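Dreltow Play Kitchen: Items and Layouts

README, version 3

Dreltow is a list of toy kitchen items and a set of written tabletop layouts made with them. Each item has a name, a color, a size class and a short note. Each layout says which items are on the table and how they sit in relation to one another: on, in, under, beside, across. The text files can be used without the toys.

The list covers 58 items. There are 408 layouts. Both totals are for this version only, and both were lower in version 2.

Maintained by Thắng Võ and Melaniia Yurchenko. The layout sheets were checked by Kofi Eshun.

What is in the folder

items.csv -- one line per item
layouts.csv -- one line per layout
relations.csv -- one line per pair of items that touch or overlap
names.txt -- the allowed names, with the other words people used
changes.txt -- what moved between versions
photos -- pictures of layouts, not one for every layout

All text files are UTF-8 with commas between fields. Notes that contain a comma are in double quotes. Empty fields are left empty. Version 1 had "n/a" in some of them and "none" in others, which broke sorting, so please use version 3 if you still have the old one.

Where the toys came from

Most of the items started out in three mixed boxes of play food and cookware. The boxes had been combined and split up so many times that matching pieces back to their original sets was hopeless, and we stopped trying. A few pieces were bought later to fill gaps. We had plenty of fruit and almost nothing to drain it in.

Items that had lost their paint, had a sharp edge or smelled bad after washing were left out. So was anything with a battery in it. A toy toaster and a talking teapot are the two things people ask for most, and they are not coming back.

Everything was washed in warm water with dish soap and dried on a rack overnight. Paper labels did not go in the water. We wiped those with a damp cloth and let them be. If you put together a similar set, wash the slotted and perforated pieces first while the water is clean.

Item fields

item_name: taken from names.txt, lower case.
color: the main color in plain words. Two colors are allowed, with the larger area first.
size_class: small, medium or large. Small fits in a closed adult hand. Large will not fit on the plates. Everything else is medium.
group: food, bottle, dish, pot, tool or other.
rolls: yes, no or sometimes. "Sometimes" is for things that roll only when lying on their side.
see_through: yes, partly or no.
note: free text. Read these. Half of the useful information is here.

No item weighs more than 200 grams. We did not record separate weights, and the kitchen scale we used was not good enough for the small food anyway.

How a layout was made

One person picked items and put them on a pale, flat tabletop. A second person wrote down the relations without being told what the first person meant to set up. If the writer saw a spoon beside a bowl and the first person meant it to be leaning on the bowl, the written version stood unless one of them could show that the two pieces touched.

Setting up and writing down one layout took around 40 seconds for the easy ones. Layouts with stacked dishes took a lot longer, mostly from arguing over what counted as "in."

The rules we settled on:

On: the item rests on the other one, and its weight is held mainly by it.

In: the item is at least partly below the rim. A flat plate has no "in," even when it has a raised edge. This was the longest discussion in the project, and we went with the simple version.

Across: a long item rests over a rim or edge and sticks out past it. A spatula in a pot is often "in" and "across" together. Record both.

Under: use this only when something physically covers the item. A lower position on the table is "nearer," with no claim about height.

Beside: less than a hand's width apart and not touching. Touching pairs get "against."

Seen from straight overhead, a few of these are hard to tell apart. Height disappears, and something held above a bowl looks the same as something in it. When the writer could not tell, the relation is "unsure" and stays that way. Do not fill these in from context.

Names and why they are dull

The first version let people type whatever they liked. We ended up with skillet, frying pan, fry pan, pan, saucepan and "black pot thing" spread over pieces that were not always the same pieces. Version 3 has one allowed name per item, and names.txt keeps the rest as other words.

Dark cookware goes by "pot" whenever only part of the rim is showing. You need the handle and the depth to say pan with any confidence, and a piece at the edge of the table rarely shows both. The full inventory does have separate entries for the pans, and they are used when the whole piece is in view.

Colander and strainer are one name here, colander. Real cooks may object. With play pieces the difference mostly comes down to whether there is a long handle, and ours do not all follow the rule.

Small red food was the other headache. The tomatoes, berries and cherries are close in size and close in color, and from the top they come down to a red circle with something dark on it. If the writer was not sure, the name is "small red food." It looks lazy in a table, but it beats a wrong raspberry.

Slices are named by fruit only when the color settles it. "Citrus slice" plus a color is always acceptable.

Groups that tend to go together

Bottles on plates turn up more than they would in a real kitchen. People setting up a table seem to treat the plate as a parking spot, and it gets filled with whatever is left in their hand. We kept those layouts. Anyone who wants only sensible meals can filter on group = bottle and relation = on.

Tools mostly end up with pots, and food goes to the middle of the table. Corners are used for the large dark pieces, which people push out of the way first and then forget.

A sample entry, with the row numbers removed:

items: plate, ketchup bottle, small red food, citrus slice, colander, spatula, pot, pot
colors: pale pink-lilac, red and white, red, orange, translucent pale green, green, dark, dark
relations: ketchup bottle on plate; small red food beside plate; spatula across pot
pose: ketchup bottle lying down
note: label print on bottle not readable; small green object by lower pot left unnamed 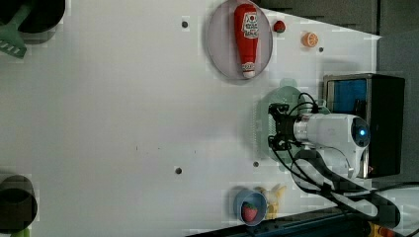 Delali Agyeman wrote that one name for colanders and strainers is too few, and asked for a handle column so that people who care can split them again. She had sorted her own copy by hand and found it took less time than reading our explanation. We have put the column down for the next version. In the meantime, handles are mentioned in the note field, though the wording varies (long handle, stick handle, two ears).

Abdul-Rahman Agbeko asked whether the "sometimes" value for rolls could be made stricter. It could. The trouble is that a bottle on its side will roll on a bare table and stay put against the edge of a plate, so the value belongs to the layout as much as to the item. Suggestions are welcome.

Known problems

The colors were written by several people. Pink, lilac and pale purple overlap badly, and two writers did not agree on where green turns into teal. Search for more than one word.

See-through pieces are under-recorded. A pale translucent dish on a pale table is easy to miss, and we found several of them only on the second check. There are likely to be more.

Food is over-represented, tools are not. There is no cutlery besides spoons.

A few layouts list the same pot twice when there were two matching pots. Where this is known, the note says "two of these." Do not remove the repeats automatically.

Left and right are always from the side of the table where the writer stood. Writers did not all stand on the same side, and the side field is empty for most of the version 1 layouts.

Use and changes

You may copy, change and share the text files. Please keep names.txt together with the tables, or the item names will not make much sense. If you add items, give them new names and leave the old ones alone.

Corrections go to Melaniia Yurchenko. Send the row number, the old value and the value you think is right. Fixes that came in by the end of February are in this version, and later ones are listed in changes.txt under "waiting."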